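Pushing blocks about: my August with the new arm

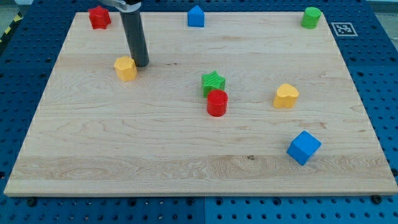

How I ended up on bench 2

A few of you have stopped me in the canteen to ask what I've been up to down at the far end of the packing hall, so I said I'd write something for the newsletter, and then of course I put it off until the day before it was due. Sorry for any rambling.

For those on the other sites, Zukell is where we make up the boxed learning sets for nurseries and schools. My job for the last 7 years has been tray filling. A tray comes down, you put the right shapes in the right pockets, the tray goes off to be lidded. On a normal day the line does 2000 trays and in the run-up to September it's more like 3000, and if you've ever done it you'll know what your wrists feel like by Thursday.

So when the notice went up asking for people to work on the Jadano project (that's the name for the whole automation thing, the arm is only one part of it) I put my name down straight away. I'll admit I did it partly out of nosiness. I also thought that if something was coming to do my job I'd like to be standing next to it when it learned how.

What I do all day now

It's a funny mix. In the mornings I set the board out, and I mean properly scatter things, hearts and stars and cylinders all over the place, some close enough together to be awkward. The arm has a plain round rod on the end at the moment, no fingers, and the task we're on is pushing. Put the star next to the red cylinder. Move the heart to the left. Slide the cube back towards the middle. I type in what I want, off it goes, and I write down whether it did what I asked or did something else entirely.

Why pushing, when the job is picking up? I asked that on my first day! The answer I got was that before a tray can be filled the shapes have to be spread out so that each one can be got at, and at present they land in a heap and one of us does the spreading with the side of a hand. You don't even notice you're doing it. I must have done it thousands of times without once thinking of it as a skill, and then I watched a very expensive machine shove a yellow hexagon straight past where I'd asked for it and off towards the corner, and I felt quite pleased with myself.

It has got better since, I should say. The first week it would go round the long way to reach anything near the back. Now it takes a fairly sensible route most of the time, and it's gentle, which matters with the star because the points catch on things. Round pieces are still its weak spot. They roll away from the rod if it doesn't meet them square on, and then it has to go and fetch them, and you find yourself muttering at it like you would at a puppy.

The bit people really want to know

Everyone asks about jobs in the end, usually after a minute or two of polite questions about the arm. I can only tell you what I've been told and what I've seen.

What I've been told is that the spreading and the first fill will go over to the arms on one line to begin with, and that the people on that line move to checking, mixed orders and the repairs bench. Mixed orders are the ones I'd fight for, personally. They're different every time and you get to sit down.

What I've seen is that the work has changed shape for me already. I'm less tired in the hands and more tired in the head. I used to be able to do my shopping list and half of Christmas while I filled trays, and now I have to watch. If I drift off I miss the moment where it goes wrong, and the moment is what they want written down. I didn't expect that and I don't think it was in anybody's plan either. I've asked for the watching shifts to be kept short, and we've gone to swapping over at each tea break, which has helped a lot.

I've also noticed how much we talk on the ordinary line. On bench 2 it's just me and the arm for long stretches, and it isn't much of a conversationalist. Two of the others who have had a go said the same thing. If there are going to be more of these benches I'd like them put side by side, facing each other, so that there's still somebody to have a moan with. I've put that in the suggestions sheet and I'd be glad if a few more of you did too.

Things that have already changed because we said so

The stop button was over on the wall side and is now by your left hand. The instructions you type used to have to be in a set order of words and can now be more like normal speech - I can say "shift the blue cube over to the heart" and it'll generally have a fair try. And the notes form has lost most of its tick boxes and gained a space to write in, which I pushed for very hard, as anyone who has read my notes will believe.

Still waiting on a decent stool.

Come and have a go

The team from Upadhyay, who look after the software side, are back with us on Thu 4 September and the bench will be open over both lunch breaks. You don't have to sign up for anything. Come down, type in something daft, see what it makes of it. Please tie long hair back and leave lanyards in your locker, and keep behind the line on the floor while it's moving.

I'd especially like to see people from the Kimberg site if you're over for stock count. You're down to get the second arm, and it would be good for you to hear about it from those of us who've been living with it as well as from the slides. Bring your questions, and bring a biscuit if there's one going, as the machine at our end of the hall has been out of order since the middle of August.

I'll write again when we start on picking up. They tell me the gripper is on order.

More from this newsletter
Mixed orders: who to ask when the sheet doesn't match the box
Kimberg site stock count, what to expect
New swap-over times for packing hall tea breaks
Locker keys, a polite reminder
Wrist and hand care: stretches you can do at the line
Car park gate to be repainted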